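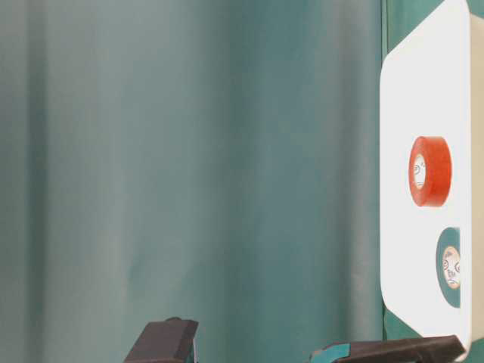

Zwei Rollen Klebeband auf der weißen Platte, eine davon rot

Aus der Werkstatt: Klebeband, Vorhang und eine Bitte an alle

Liebe Mitglieder und Freunde der Offenen Werkstatt Droneck,

im letzten Rundbrief habe ich gefragt, welches Material in unserer Packecke am meisten fehlt. Die Antworten waren sehr deutlich: das Klebeband. Es fehlt nicht im Schrank, dort liegt genug davon, es fehlt immer an dem Platz, wo man gerade ein Paket schließen möchte. Deshalb haben wir jetzt die Packecke neu geordnet und ich möchte kurz berichten, was sich geändert hat.

Der grüne Vorhang bleibt hängen. Er trennt die Packecke vom Nähbereich, und wer nähen will, muss nicht mehr auf unsere Kartons schauen. Bitte klebt nichts an den Stoff, auch keine Zettel. Im Dezember hat jemand eine Packliste mit Paketband daran befestigt, und das Lösen hat einen ganzen Nachmittag gekostet. Für Notizen gibt es die Pinnwand neben der Tür.

Das Klebeband hat ab jetzt einen festen Platz auf der weißen Platte beim Vorhang. Auf dem hellen Grund erkennt man die Farben gut, auch am Abend, wenn das Licht in diesem Teil des Raumes schwach ist. Rot verwenden wir nur für Pakete mit zerbrechlichem Inhalt, also Keramik, Glas und die Lampen aus dem Kurs. Für alles andere nehmt bitte das Papierband aus der Schublade. Es klebt auf Karton sehr ordentlich, wenn man es fest andrückt, und der Karton kann damit ins Altpapier.

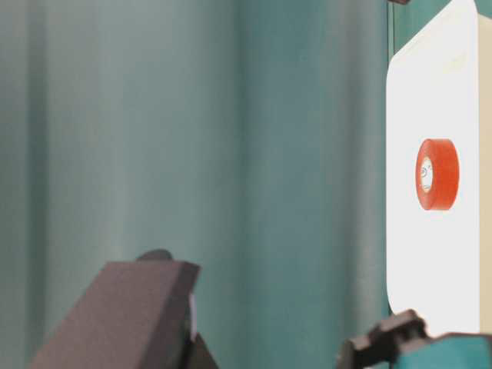 Wer eine Rolle nimmt, legt sie nach der Arbeit bitte zurück, auch wenn nur noch wenig darauf ist. Das Ende vom Band schlagt bitte ein kleines Stück um, ungefähr so breit wie ein Fingernagel. Ich weiß, das klingt kleinlich. Aber ich habe schon sehr viel Zeit damit verbracht, den Anfang mit dem Nagel zu suchen, und dabei reißt das Band meistens schief ein. Die leeren Kerne aus Pappe sammeln wir im Karton unter dem Packtisch - die Kindergruppe bastelt damit.

Noch ein Wort zu den Kosten. Für das neue Jahr haben wir 1.000 Meter Klebeband bei der Firma Witcombe bestellt, zusammen mit dem Verein in Darau, so teilen wir uns den Versand. Die Lieferung liegt im Schrank, zweites Fach von oben. Wenn im Fach nur noch zwei Rollen sind, macht bitte einen Strich auf die Liste an der Schranktür, dann wird neu bestellt. Bitte kauft nicht selber im Baumarkt nach, wir können diese Quittungen leider nicht mehr erstatten.

Für den Versand unserer Kalender suchen wir übrigens noch Hilfe beim Packen. Die Kartons sind schon gefaltet, es fehlen die Einlagen aus Papier und natürlich das Zukleben. Tee und Kuchen sind vorhanden. Meldet euch am besten mit einer kurzen Nachricht an das Büro oder tragt euch in den Plan neben der Tür ein.

Mit herzlichem Gruß aus der Packecke
01.07.2022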